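Gripper closes by itself after the emergency stop is released

Helmi Riihimäki
14 March 2022

Hello all. We have a handheld gripper from Gumedari, the type with two padded fingers. Last week I pressed the stop button because a bottle was slipping. When I released the button, the fingers closed at once with full force, and my thumb was between them. It is only a bruise, but I did not give any command. It has now happened 3 times in 37 stops. Firmware is version 13. Is it a fault in the unit or in my settings?

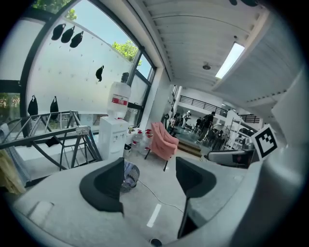

Does the gripper keep its last command while the stop is pressed?

With the factory settings it keeps the command in memory and carries it out when power comes back to the motor. You must clear it yourself before you release the button.

Dalisay

We saw the same in our workshop in Vorketby. In the setup menu there is a line called "resume after stop". Put it to off, save, and then switch the unit off and on – without the restart the change is not taken. After this the fingers should stay where they are until you send a new command. Test it with a piece of foam, not with your hand. If it still closes, take it out of use and write to the seller, and send the log with it.

Iltasard

Had this too, changed the cable and it went away. Maybe try this first.

Helmi Riihimäki

Thank you both. The line was on. I put it to off and made the restart, and the foam test is good so far. The cable I did not change yet.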